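Minutes – Rudar dish handling data, 13 Oct 2025

Present: Berwyn Gethin (chair), Caradog Parri (minutes), two operators from the Tendwood site

**1. State of the collection**

Berwyn reported that we have now 306 demonstrations in the set. From these, 105 are with plates and 111 are with bowls. The others are cups and mixed dishes.

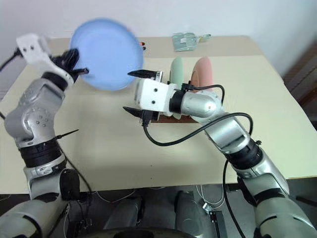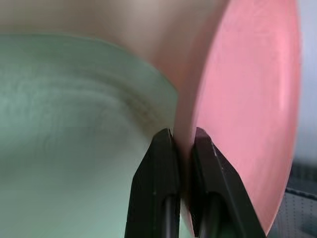 *Dish task, Tendwood table. First: the blue plate held in the left gripper. Second: wrist view, fingers on the rim of the pink bowl.*

**2. Quality of the demonstrations**

Caradog checked the bowl examples. In 4 of them the operator let go before the bowl was resting on the table. It was agreed to remove these from training but to keep the files.

One operator asked if a second try at the grasp makes a demonstration bad. Berwyn said no – a correction is useful for the model, but it must be marked in the log. The column for this is still missing in Retamal. Caradog will add it.

**3. Starting positions**

The dishes start too often in the same place. From now on the operator changes the position and the order of colors before each recording. The rack may also be moved, but it must stay within reach of both arms.

**4. Trudico**

They ask to receive the plate part of the set in January. Berwyn will answer them after the labels are checked. No date was promised.

**5. Other matters**

The naming of files is to be written on one page and put beside the operator station (Caradog).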